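Notes for the produce crate set, kept by Keerthana Poojary. Last edited March 1, 2024.

# Ruller produce crates

Ruller is a set of play-shop produce and slatted wooden crates, used for sorting and repacking. The task is always the same: one crate starts full, the other starts empty, and the contents go across.

## Contents

- 2 open crates, pale wood, slatted floor
- grapes, pale green, in a bunch
- leafy greens
- small red items, strawberries included
- avocado, peach, other single pieces
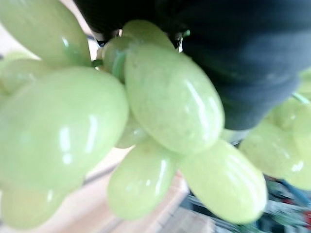

*Green grapes, close up.*

The grapes are the awkward item. Lift them by the top of the bunch and lower them in -- don't drop them. They go in before the greens.

## Setting out

Put both crates on the dark table, side by side. They needn't be square to each other or to the table edge. Fruit goes in the full crate first, with the leaves over and between it.
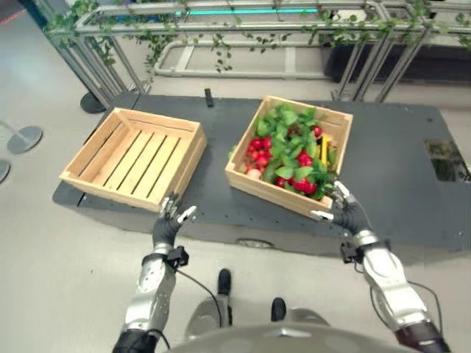

Leaves may hang over the rim. If one falls on the table, leave it there until the crate is finished, then put it in with the others. Small pieces can sit in the gaps between the floor slats, so check there before writing a run down as complete.

## Runs

| Site | Runs |
|---|---|
| Ellbridge | 700 |
| Jastport | 9 |

The Jastport runs date from February and use the same packing order. Three of the Ellbridge runs have no end time in the log -- they are still counted.

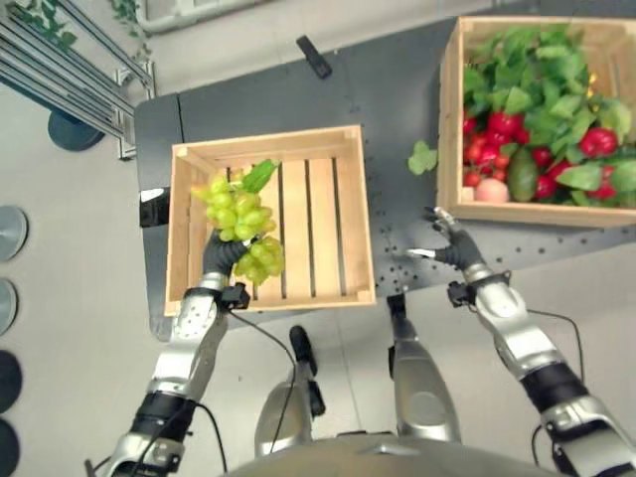

*Grapes over the left crate, greens and strawberries in the right.*

## Storage

Crates stack. Keep the greens in the top one so the leaves stay flat side up. Spare pieces are in the box marked Chaimongkol.

Send corrections to Keerthana.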